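Print this page
E-mail this page

Teaching Manipulation by Demonstration
Handout 4: Recording a usable set of examples

Notes by the Vudulham teaching laboratory. Revised 23 December 2025.

4.1 What counts as an example

An example (also "episode") is one complete attempt at one task, from the start pose to the release of the last part, stored with its joint positions, gripper openings and video. The learning system is given nothing else. If the operator made a decision using something the cameras did not record, the system has no way to learn that decision. Operators should work from the camera views wherever they can and should not lean over the table.

The task in this part of the course is sorting small metal brackets into an open cardboard tray. Bulky items stay on the table in fixed zones and are not to be touched. They serve as clutter. A hot glue gun with its cord makes good clutter: the cord never lies the same way twice, and the outline is nothing like a bracket.

4.2 Wrist view

The wrist view shows the two finger pads and whatever lies between and beyond them. It is the most informative view in the last part of the approach and the least informative while the arm is travelling.

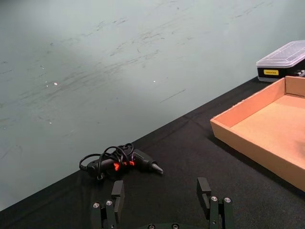

Black fingers over black cloth give poor contrast. Segmentation methods that depend on a brightness threshold will lose the edges of the pads, and students who used one in the November exercise should go back and check their masks. Pad position should be taken from the recorded gripper opening and the known geometry. The image is then used only for the part.

Exposure is to be fixed before the first episode and left alone. Automatic exposure will brighten the cloth when the tray leaves the view and darken it again when the tray returns, and the learned policy may respond to the change in brightness instead of to the tray.

4.3 Head view

The head view covers the table as a whole. It gives the relation between the two arms and the tray, and it is the view used for labelling. Each episode is labelled once, at the end, with one of the following:

complete
complete with correction
dropped
stopped by operator

"Complete with correction" is kept. A set made only of clean episodes teaches the system nothing about recovering from a poor grasp, and a trained policy will reach poor grasps quickly enough by itself. Episodes stopped by the operator are stored but left out of training.
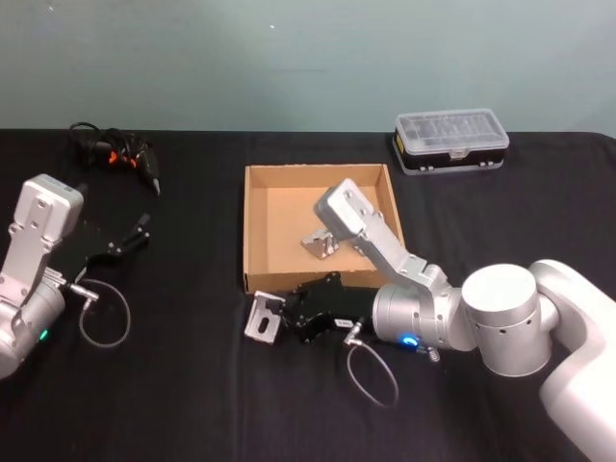 Brackets with a slot may be held by either flange. The grasp is to be varied on purpose between episodes. In the set recorded under the Skorko protocol, 53 episodes out of 386 had to be set aside at review, most of them for a start pose that did not match the one in the log. The remainder were sound but leaned heavily towards one grasp, and the policy trained on them failed when the bracket was turned over.

4.4 Variation between episodes

Change one or two of these before each episode, and write down which:

- position and heading of the bracket
- which arm makes the pick
- position of the tray, within the marked limits
- number of parts already in the tray
- lie of the clutter

Do not change the cloth, the lamps or the camera mounts within a set. If a mount is knocked, close the set, recalibrate and open a new one. Sets recorded either side of a knock may be merged later, provided each carries its own calibration file.

4.5 Two arms

Both arms are recorded at all times, including an arm that stays still for the whole episode. An idle arm is part of the example. Its rest position must be one the policy could return to, well clear of the tray, with slack in the cable. Cable loops should lie on the cloth and not across the path of the other arm.

Passing a part between arms is outside this handout. See the Gebremichael notes, section 2.

4.6 File checks

Run the Clonik checker on every set before handing it in. It reports missing images, gaps in the joint record and clocks that have drifted between cameras. It does not look at labels. Those are checked by a second student, who watches the head view at normal speed without seeing the first label. Where the two labels differ, the episode is watched again by both, and the agreed label is entered with the initials of each.

Print | E-mail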